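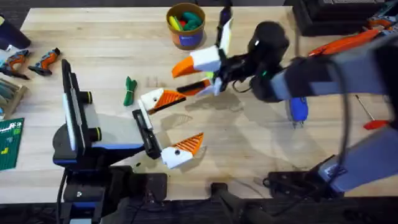

Prastinard Service Desk
Subject: Shared printer on second floor not releasing jobs
Opened: March 2026
Status: Resolved

Staff in the Hisia building reported that documents over 50 pages remained in the queue and did not print. Shorter documents were not affected.

Log
The queue was cleared and the print server restarted. The fault returned on the next long document.

The spool limit was found to be set at 2000 KB. It had been reset by the Dulov driver update. The limit was removed and the earlier driver restored.

Two test documents were sent from the Rathore office and both printed in full.

Users with jobs still marked as held should delete them and send them again.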